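Bench Days at Nonavine

Photo gallery from the Olier site

We've had robot arms on the sample benches at Nonavine since May, and people keep asking what it's like in there now. So the next few paragraphs are for friends at the Peñalver plant, who get theirs next, and for anyone in the front office who hasn't walked down the hall lately (come by, we love visitors!).

Some background first. Our lab checks liquids. They arrive in bottles, a little gets poured or drawn off, it gets tested, and then the bottle goes to storage. None of that is hard, but there's a lot of it. Last year the Olier benches handled 4,000 bottles, and every one was picked up, turned, set down and picked up again by a person with a sore wrist. This year 2,985 of them have already gone through the arms, and I still get a kick out of watching it happen.

The system comes from Pritasetti, and we run it on 3 benches. Each arm has its own small camera down by the gripper, so we get to see the job from the arm's side of things, which is a view I never get tired of. 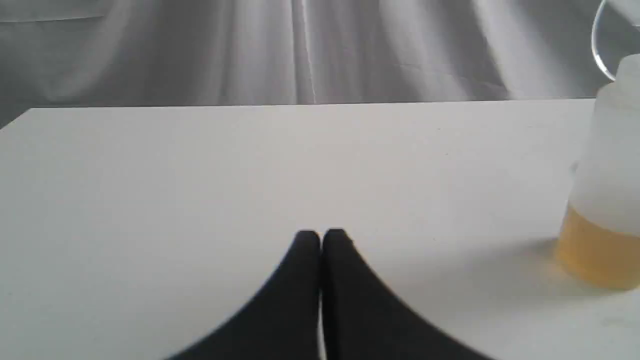 Gripper fingers nearly closed, white table ahead, and a bottle of amber liquid waiting over on the right.

What I like best is how much the day has changed for the people on shift. The morning used to start with a line of bottles and a race to clear them before lunch. Now it starts with coffee and the overnight log. Someone reads through what the arms flagged, goes over to look at those bottles by hand, and makes the call. The judgment part of the job was always the fun part, and there's a lot more room for it!

It took some getting used to. We had to agree on where bottles get set down and stick to it, and those of us with messy bench habits (guilty) had to shape up fast. The first couple of weeks were slow, too. You'd stand there with your hands itching to reach in and do it yourself. A few people still miss the old rhythm of handling every bottle, and I get that. There was something nice about it, especially on a quiet afternoon with the radio on.

Nobody's job went away on our benches. Three of our technicians trained to set up new routines, and they're now the ones everybody calls when a new bottle shape shows up. They're also teaching the rest of us, a little at a time, usually around 3:30 when the benches calm down. I wrote my first routine last month. It moved one bottle from one side of the table to the other, and I made half the hallway come and watch.

More pictures will go up once the Peñalver crew is running. If you work there and want to spend a day with us before yours arrive, ask your shift lead and we'll find you a lab coat.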